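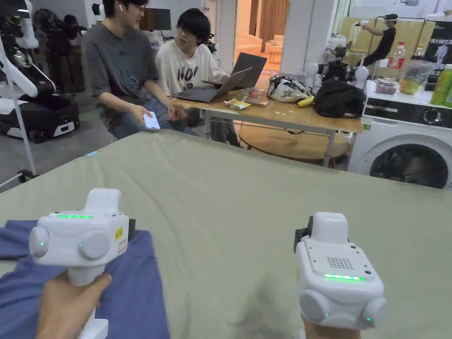

Notebook, textile bench. March, Saturday, afternoon session.

Subject: wash shrinkage and fold hold, blue cloths, Dandora lot. Continued from the previous entry.

Setup as before. Front loader on the right-hand side of the room, green padded surface for laying out, wood table for laptops and paper. Detergent is the unscented Zein powder, 12 g per load, weighed on the small scale. The scale was reading high at the start. Moved it to a level spot and re-zeroed, then it was fine. Any load dosed before that was repeated.

Reference marks: thread marks, 291 mm apart, one pair along the length and one pair across. I used ink last time and lost half the marks in the first hot wash. Thread stays in but has to go through flat with no tension, otherwise the cloth puckers at the mark and the reading is worthless. One cloth rejected for this.

Wash 1, 40 C, normal cycle, no spin change. Flat dried on the rack overnight before this session. Length down three mm between marks, width unchanged within what I can read off the steel rule. Edges straight. Hem has a slight twist at one corner, same corner that was already off when the lot came in.

Wash 2, 60 C, same cycle otherwise. Length down nine mm, width down two. Hem twist is worse and now pulls the corner up when the cloth is laid flat. Color change not obvious by eye. Hugo Cordero thinks the 60 C cloth is a shade lighter. I can't see it under the room light and would want it next to an unwashed one by the window.

Length readings taken before and after smoothing differ by as much as two mm, which is most of the effect at 40 C. From now on: lay out, smooth once from the middle toward each end with the flat of the hand, wait a minute, read. No second smoothing. Whoever reads should not be the person who smoothed.

Note on the padded surface. It grips the cloth, and that helps with folding but hurts with measuring. A cloth laid down with a bit of stretch in it will stay stretched. Checked by laying the same cloth down on the pad and on the bare tabletop: the pad reading came out a millimeter longer both times. Decision is to measure on the table and fold on the pad. That means clearing one end of the table before each reading. Food and bags go at the far end. Laptops can stay if they are pushed back.

Fold hold. Procedure: fold in half lengthwise, in half again, then in thirds, leave on the pad, check whether the top layer has lifted. Left the folded stack alone for the full wait this time, with no pressing and no weight on it.

Results:
Unwashed: top layer lifts. The finish is still in it and it springs.
After 40 C: stays down. Folded edges line up without correction.
After 60 C: stays down, but the edges are out of line on the side with the hem twist. Needs one corner tucked to look square.

The thirds fold is sensitive to which end you start from. Starting at the hemmed end puts the thick part inside and the stack sits with a bump. Starting at the plain end leaves the hem on the outside, flatter stack, and it is easier to pick up as one piece. Use the plain end. I have changed the sheet taped inside the Drulura binder to say so, and crossed out the old drawing.

Washer: the door seal holds a fair amount of lint after the hot cycle. Wiped out and kept, in a labeled bag, in case we want to weigh it later. The drain filter has not been done this month. Rinse seemed short on wash 2 and the cloth felt slightly slick coming out, so I ran an additional rinse before drying. This makes wash 2 not strictly comparable with wash 1. Flagged in the spreadsheet. Needs a repeat at 60 C with the standard rinse, or a repeat at 40 C with the additional one. I would do the first.

Load size is a weak point. The drum was mostly empty on both runs. Flamumcombe's care sheet assumes a full load, and their shrinkage figure is lower than ours. Fuller drum means less tumbling, so the gap may be only that. Add plain white towels as ballast next time, the same ones each run, and write down dry weight before loading.

To do:
Repeat wash 2 with standard rinse and ballast.
Clean drain filter first.
Pull one unwashed cloth and keep it out of the light for the color comparison.
Sew new marks, flat, no knots on the face side.
Longer steel rule for the table. The current one is short for the diagonal.
Ask Dandora whether the corner twist is known on this lot or came in with the shipping fold.

Stack left folded on the pad, plain end out. Please don't refold it before I have read the top layer again.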